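Why I stopped buying roses and learned to love the wilt

I came to cut flowers late, at 45, mostly because the stall outside Nuvdale station sells off whatever's left after six and I'm a sucker for a bargain. My first bunch cost less than my coffee. I got it home, plonked it in a pint glass and was completely delighted with myself.

That was 2 years ago, and I've had something on the kitchen windowsill nearly every week since. Stocks, sweet williams, a lot of carnations (which I'll defend to anyone), and in spring as many tulips as I can carry. Tulips are my favourites because they won't behave! They carry on growing in the vase, they lean towards the window, and by Thursday they've flopped over the side like teenagers on a sofa.

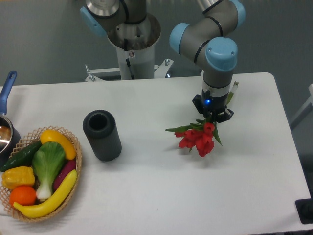

Imtiaz Khan, who runs the stall, has put me right on most things. I used to fill the vase to the brim – wrong, apparently, for tulips, which like a few inches of cold water and a fresh trim every other day. He also told me to keep daffodils well away from them, as the sap shortens their life. I'd been mixing the two for months and blaming the radiator.

Roses I've given up on. The last lot cost me a small fortune in June, nine stems from a very smart shop in Wallby, and their heads had drooped before the weekend was out. I recut them, I gave them a deep bath overnight, I may have spoken to them. Nothing doing.

So now it's five or six quid on a Friday and whatever Imtiaz has too much of. Last week that was cornflowers, going a bit papery at the edges, and they're still in the bathroom in my old toothbrush mug. I keep meaning to move them somewhere people will see them, but I like having them there while I brush my teeth.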